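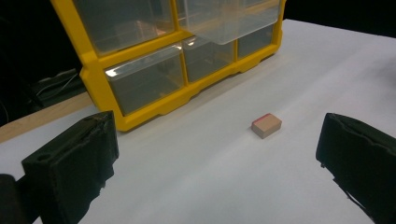
Wooden block on the tabletop, drawer organizer behind, fingers open.

Davstead Tidy-Up Set, data card

Can a machine put your desk in order yet? Sort of, some of the time, and more often than we would have bet last November. Davstead is a small set of recordings of one dull household chore: picking up little things and putting them in the drawers where they belong. We love this chore. It has everything in it — finding the object, getting a grip on something the size of a matchbox, dealing with a drawer that somebody left half open.

What you get

1,000 episodes recorded by people with hand-held grippers, so no arm is needed to collect more. Each episode has wrist video, finger opening, the tool's path, and a one-line instruction in plain English ("put the block in the top right drawer"). Most episodes are under 30 seconds. The longest ones are nearly all drawers.

Instructions were typed by Araba Annan and Mehwish Siddiqui and then read over by Marina Karras, who fixed the lefts and rights. Left and right are always from the point of view of someone facing the drawers. If you find one we missed, please open an issue!

Can it do the chore?

We trained a plain policy (config in /herari) and ran it on an arm with the same fingers. Picking up a single block from a clear patch of table works really well, even when the lighting changes. Letting go of it inside an open drawer is good too, and watching it do that the first time made the whole room cheer.

Closed drawers are another story. The fingers slide off the handle notch, or the whole organizer walks backward across the table. Clear plastic is hard as well: the policy sometimes reaches for a reflection. Two objects touching each other will confuse it nearly every time. So no, it can't tidy your desk on its own while you make coffee. It can put away one thing if you open the drawer first.

Known problems

- Finger padding wears down over the recordings and was replaced partway through. The file pads.csv says which episodes came after.
- Depth is missing for 5 episodes. Skip them or use video only.
- Very few left-handed recordings. Yung-ching Siu did all of them.

Splits

train, val and test are split by table setup, so don't shuffle them together. The Crichton loader handles this for you; the older Gravetti one does not.

Questions about the loader go to Cyrill Kofler. New recordings are very welcome, drawers especially.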